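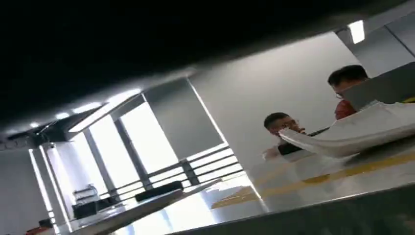
Radulović
Equipment planning, Hernelby site

Ticket: second arm for the cloth folding work, quote does not match our budget line
Status: open, waiting for Zustent

I opened this ticket in March and I am adding the new information so that purchasing has everything in one place.

Zustent sent the revised quote. The arm and the gripper are the same as before, but the mounting kit is now a separate item, and the support contract went from 33 to 40 hours per year. We did not ask for this. I have written to them and asked for the old number of hours.

I tried to put the order into Jiststead at 15:40 and it was refused with the message "cost centre closed". I tried again with the cost centre of last year and got the same message. 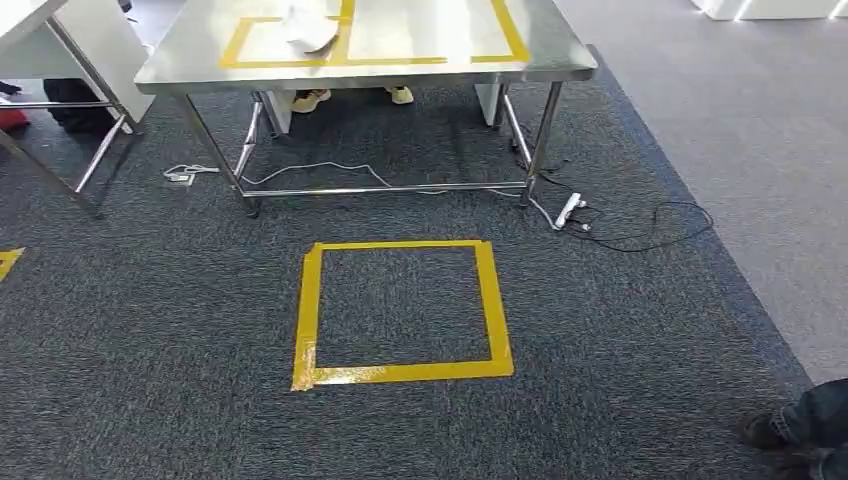

Please also add a line for floor work. The tape marks are fine for testing, but for a permanent place we need proper floor marking, a cable cover and one more power outlet close to the table. None of these is in the quote, and Zustent confirmed that they do not supply them.

What I need now:
- Purchasing: open the cost centre again or give me a new one.
- Facilities: a price for the outlet and the cable cover.

Do not approve the 40 hours until Zustent has answered.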